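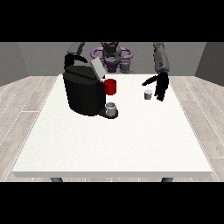 Gustance es un conjunto de datos sobre el riego por goteo en huertos domésticos y jardines pequeños. Reúne lecturas de humedad del suelo, anotaciones de riego y observaciones del estado de las plantas, aportadas por los hogares participantes en el programa de jardinería de Emirmont. Cada hogar instaló un registrador Zikeo junto al bancal y consultó las lecturas dentro de casa, a la hora que le resultara más cómoda. El protocolo aconseja asociar la anotación diaria a una rutina fija de la mañana: una cafetera negra sobre una mesa blanca, con la tapa levantada, sirve de recordatorio tan bien como una alarma. La regularidad de la hora importa más que la hora misma.

Contenido

El conjunto contiene unas 4,000 anotaciones procedentes de 21 huertos. Se distribuye en dos tablas de texto separado por comas, con codificación UTF-8 y punto decimal.

lecturas.csv: humedad volumétrica del suelo en porcentaje, temperatura del suelo en grados Celsius, profundidad de la sonda e identificador del huerto.

riegos.csv: hora de inicio, duración en minutos, número de goteros activos, cultivo principal del bancal y observaciones libres.

Las tablas se enlazan mediante el campo id_huerto. El campo observaciones se conserva tal como lo redactó cada participante, con sus abreviaturas y sus nombres locales de variedades. «Judía», «habichuela» y «alubia verde» aparecen, por tanto, como términos distintos; la columna cultivo_norm ofrece una forma unificada.

Recogida de los datos

La campaña comenzó en abril, una vez trasplantados los tomates y los pimientos. Las sondas se enterraron en la zona de raíces, entre dos goteros consecutivos y nunca bajo el propio gotero. Los participantes limpiaron los filtros de la línea antes de la primera lectura y anotaron cualquier obstrucción posterior con el código OB.

Los bancales con acolchado de paja llevan el valor 1 en el campo acolchado. Cuando el acolchado se retiró o se repuso durante la campaña — caso frecuente tras las tormentas — el cambio consta en la fila correspondiente.

Limitaciones conocidas

En 13 de los huertos el suelo es arcilloso, de modo que los resultados no deben extrapolarse sin más a terrenos arenosos. La sonda del huerto H07 se desplazó durante una labor de escarda; sus lecturas posteriores llevan la marca «revisar» y conviene excluirlas de cualquier promedio. No se midió la salinidad del agua. Las plantas en maceta quedaron fuera del estudio.

Privacidad

Se han suprimido los nombres y las direcciones. La ubicación se indica únicamente por zona climática. Las observaciones libres fueron revisadas para eliminar menciones a terceros.

Versiones

La versión 2 corrige las duraciones de riego registradas en segundos y añade la columna cultivo_norm. Las tablas de la versión anterior no son compatibles con los guiones de lectura actuales.

Responsables y contacto

Edgars Rebane coordina el mantenimiento de las tablas. Ojārs Kivi se ocupa de la documentación agronómica y de la nomenclatura de cultivos. Las correcciones se remiten a la oficina de datos de Sumampouw, con indicación del identificador del huerto y de la fila afectada. Las solicitudes se revisan los jueves.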